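3.2 Pouring at the shared table

Of all the small jobs that people described to us in their diaries, pouring a drink was the one they had most trouble putting into words. It is something most of us have done since we were tall enough to reach a jug, and perhaps for that reason it hardly ever gets written down. Our diarists would spend a whole page on how to fold a fitted sheet, bless them, and then deal with the tea in a single line: "poured, sat down, drank it". We went back to them in March with a second round of questions, partly out of stubbornness, and this section draws mostly on what they told us then.

There were 14 households in the second round, and between them they gave us 77 separate accounts of pouring something from one vessel into another for somebody to drink. We had asked for ordinary occasions and ordinary drinks, and that is what we got: cold tea, squash, cordial, milk, a good deal of tap water, and one very affectionate account of plum brandy which Oldřich Oravec, who did the coding, insisted on keeping in under "visitors".

What came through first was how much of the work lies in the tipping. People spoke of a bottle as having a mood. A full one wants to rush, and one with only a little left in the bottom has to be laid nearly flat before anything reaches the mouth, by which time the hand is at an odd angle and the eye has gone from the bottle to the glass and back again. Several diarists said they slow down for the last of a bottle more than they do for the first of it, although there is so much less to spill. One put it down to thrift, her mother having been strict about dregs. We think the angle of the wrist has more to do with it, but we are fond of her explanation and would not wish to rule it out.

The second matter was the receiving vessel, and here we had expected far less to say. A straight-sided cup forgives nearly everything. It is wide, it sits flat, and the drinker can see at a glance how full it has got. A glass on a stem is another thing altogether, and even people who owned plenty of them wrote as if they were borrowed. They moved other objects out of the way first. They kept the lip of the bottle from touching the rim. Some steadied the foot with two fingers, which others thought rather bad manners, and the disagreement ran on happily through the group discussion until the biscuits were finished. Figure 4 shows a cup and a stemmed glass. 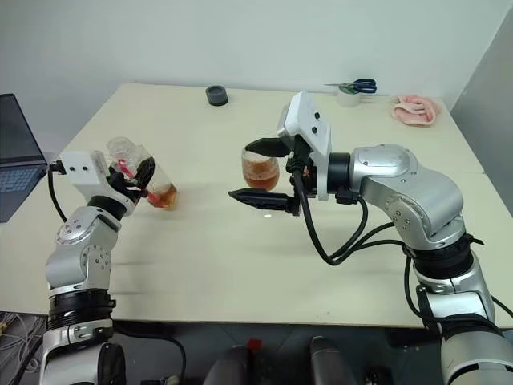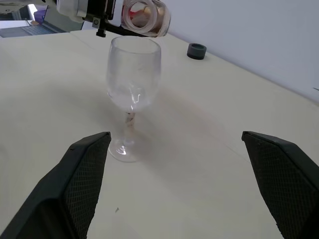 Figure 4. Clear vessels at the pouring table. First picture: a bottle on its side with a little amber-brown liquid in it, and a cup filled about halfway. Second picture: a stemmed glass with a rounded bowl, and a clear container tipped on its side above it.

Clear vessels deserve a word of their own. Nearly everyone who took part preferred them for cold drinks, and the reason they gave was that you can watch the level rise. Yet when we asked where they looked while pouring, the answers were much less tidy. Some looked at the stream, some at the rim, and a fair few said they listened, and judged by the change in the sound as the glass filled. Hậu Mai, who led the home visits and has poured more tea for this project than anyone should be asked to, noticed that the listeners were mostly those who also used china cups every day. A china cup tells you very little from the side, so it seems quite sensible that the ear should have been brought in to help, and that it should stay on duty when the cup is changed for a glass.

How full is full enough turned out to be a question of kindness as much as of capacity. With brown drinks such as tea, people stopped well short of the rim if the cup was to be carried and went higher if it was to be drunk where it stood. For a guest they stopped lower still, and offered more afterwards. "You fill your own, you don't fill theirs" was how one diarist had it, and others in the discussion nodded along. In 10 of the accounts the pourer stopped early for another reason entirely, which was to make the bottle go round.

Then there is the clutter. We had rather assumed that people would clear a table before pouring at it, and the diaries corrected us gently but firmly. In 8 of the households the table used for drinks was also the table used for post, mending, wrapping parcels and homework, and things were pushed back towards the far edge and left there. Scissors and tape came up again and again. So did cloths, which were wanted near at hand but not underfoot, so to speak, and usually ended up in a heap in a corner. Bottle caps were the great wanderers. Almost everybody had a view on where a cap should go while the bottle is open, and almost everybody admitted to putting it down somewhere else.

We take two things from this for the sections that follow. The space needed for pouring is smaller than the kitchen planning guides suggest, provided that the part directly under the bottle is clear. And the choice of vessel changes the whole manner of the job, from the speed of the hand to the conversation around it, so that it makes little sense to time "pouring a drink" as though it were one task. In section 3.3 we turn to what happens once the drink is poured, and in particular to the carrying of two cups at once, about which our diarists had a very great deal to say.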